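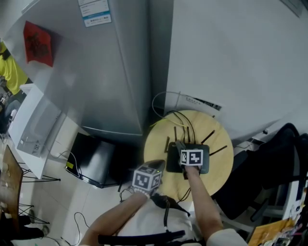 Monday, June 5, 2023

Second day with the Skandon kit, and I'm writing this with my feet up because my shoulders are sore in a way I'd forgotten shoulders could be. It's the strap, mostly. I had it too loose all morning and only thought to shorten the buckle after lunch, silly me, and then everything sat so much better.

So, the handhelds. I do like them! They're lighter than the pair we had from Zerero in February, and the marker blocks on top feel solid, where the old ones always had a bit of a wiggle. I spent most of the day on the router task at the little round table by the fridge, both hands, over and over, and it's a fussy thing to work with (six antennas, and all those black and yellow cables at the back wanting to go their own way). The dark pointed tip on the left one is narrow enough for fiddly places, and I found I was reaching with it quite naturally by the end.

What I don't like is the cable. It hangs right down my front and I must have caught it with my elbow a dozen times. Purkance sell a clip for that, but it's an extra, and when the whole kit is 2,000 dollars and the spare grippers are 350 each I do think they might throw in a clip.

The software was kinder today. It only lost tracking on me twice, both times when I turned a block too far toward myself, so I've put that in my notes for the review. Londoño want 100 good takes before they'll decide whether to order, and we're nowhere near yet, but I feel warmer about it than I did last night.

Tomorrow the drawer task. Must remember to ask about the charger, and wear the softer shirt.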